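Speaker notes, kitchen cell maintenance talk
Skeveck, 2026-09-05

Start with the scope. One simulated cell, one arm, one stovetop. How we set it up and how we keep it working. Skip the company intro, they had it in the morning.

The cell is called Lubis. It runs in Vudanora, our simulator build. The base position is a saved value, and all the reach checks depend on it. If you move the base you redo the checks. In April we moved it 39 mm to clear the forearm and left the old check file in place. For 9 days the nightly run failed on the pan task and we blamed the grasp code. Say this slowly, people always ask about it.

Setup order, same every time:
Load the counter and stove first.
Load the arm and send it to home.
Load the loose objects last and let them settle for 230 steps.
Save the state. Every run starts from that saved state.

If the loose objects go in before the arm, the arm can load inside one of them and push it off the counter. We have done this more than once. 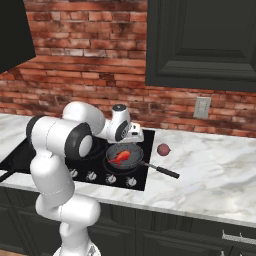 The pan is the part that needs the most care. The collision shape for the handle is separate from the body. When someone swaps in a new pan model, open it and look at both shapes before running anything. A handle shape that is a little too long will touch the counter and the pan will creep across the stove by itself.

Knobs next. Each one is a hinge joint with a stop at both ends. Friction gets lost when the file is exported again, so put it back by hand and turn every knob once through its full range.

Gripper: check that the fingers close evenly. If one lags, reset the joint gains to the stored values. Do not tune them on the spot.

Routine check, run by Prokeck, our small test script. It goes through 1,787 poses and writes out any that hit the stove, the wall or the cabinets. Run it after any change to the arm, the base or the counter height. Read the log even when it passes, because warnings do not stop the run.

Show the log here if the projector is working. If short on time, drop the gripper part and go to questions.

Likely question: why not just rebuild the cell from scratch each week? Answer: we tried, and the small differences between builds cost us more time than the upkeep.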